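Ata da reunião do grupo da oficina de Andville
Redigida por mim, Édgar Betancur, que desta vez não me livrei da tarefa

Presentes: eu, o Orlando Huaranga (que presidiu), o pessoal da bancada e mais dois que chegaram a meio do ponto 1 e pediram para ficar registado que a culpa foi do autocarro. Fica registado.

Ponto 1. A ferramenta com fita

Começámos por aqui porque era o assunto que toda a gente trazia engatilhado. Falámos do cilindro com fita amarelo-esverdeada e um bocado de vermelho à volta:
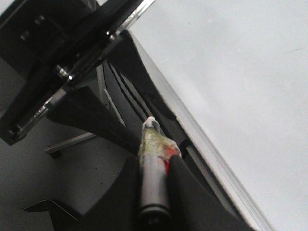
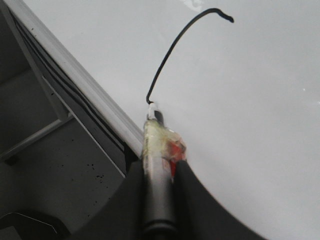 O Orlando acha que a fita assim, toda enrugada, é meio caminho andado para se perder a paciência com ela, e propôs refazer o enrolamento com uma camada única e bem esticada. Eu disse que por mim tudo bem, desde que se mantenha o vermelho, que dá imenso jeito para encontrar as coisas quando a bancada está cheia! Discutiu-se um bom bocado se a fita devia ficar mais acima ou mais abaixo. Houve quem defendesse um tubo de borracha em vez de fita (ideia simpática, mas ninguém sabia dizer o diâmetro, e lá ficou a ideia em suspenso).

Decidido: o Orlando refaz o enrolamento e traz à próxima reunião. Eu trago as amostras de borracha que tenho lá em casa numa gaveta, se a gaveta abrir.

Ponto 2. O fio preto

Sobre o fio, a conversa foi mais curta. Queremos um comprimento padrão, porque cada um anda a cortar a olho e depois queixa-se. Sugeri 40 milímetros, o Orlando preferia 50, e depois de muita volta ficou 50, com a ressalva de que quem quiser cortar mais curto corta, mas não me volta a pôr as pontas na caixa dos fios inteiros. Peço isto com carinho e pela segunda vez.

Falta ainda decidir se compramos o rolo na Hetance ou se continuamos com a Cuervo. A Hetance é mais em conta, a Cuervo entrega mais depressa. Votação adiada, que a essa altura já havia gente a olhar para a cafeteira.

Ponto 3. Contas

Temos 116 euros em caixa, já descontada a última encomenda de fita. Perguntaram-me se dava para um candeeiro novo e respondi que sim, se não for daqueles que o Orlando andou a mostrar no telemóvel. Ele discorda e pediu que se escrevesse que o candeeiro é lindo. Aprovado um limite de 40 euros para o efeito.

Ponto 4. Visita a Bellbridge

A oficina de Bellbridge convidou-nos para passar lá uma tarde e eu estou entusiasmadíssimo, confesso. Têm uma parede inteira de gavetinhas etiquetadas e quero copiar-lhes o sistema de uma ponta à outra. Em outubro já tínhamos falado nisto e a coisa morreu por falta de boleias, por isso agora circulou uma folha para se inscreverem, condutores em cima, penduras em baixo. Quem não assinou pode ainda falar comigo.

Ponto 5. Outros assuntos

A oficina fecha a 25 de dezembro, como é natural, e quem tiver trabalhos a meio deve deixá-los na prateleira do fundo com o nome bem legível. A chave suplente voltou a aparecer (estava comigo, peço desculpa). Alguém pediu mais uma tomada junto à bancada; o Orlando ficou de ver isso com o senhorio.

A próxima reunião é à mesma hora e no mesmo sítio. Os bolos ficam por conta dos dois do autocarro.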